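Growers' body puts water at the centre of its new season

2022-07-18

The Alevgate Growers' Association has asked its members to agree a shared watering plan before the autumn planting. Chrysanthi Michailidis, who took over as head of the association in March, set out the proposal in an interview at its offices.

The association represents 219 holdings, most of them family-run. Ms Michailidis said that 36 had already signed the plan and that talks with the remainder would continue through the summer.

"Our members share the same river and the same wells," she said. "It is reasonable that they should also share a timetable."

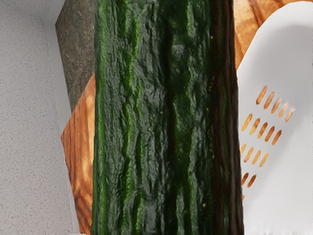
The ridged skin of a cucumber.

Under the proposal, the district would be divided into 2 zones, each drawing water on alternate nights. Holdings that need to replace old pipes could claim up to 70 per cent of the cost from a fund managed by the Lazaridis Foundation.

Asked whether smaller growers might be placed at a disadvantage, Ms Michailidis acknowledged the concern. "A grower with one glasshouse has less room for error," she said. "We have therefore asked that small holdings be allowed to choose their zone first."

She declined to comment on the separate dispute over the Vurkov reservoir, which remains before the regional court. The association expects to publish the full text of the plan once its members have voted.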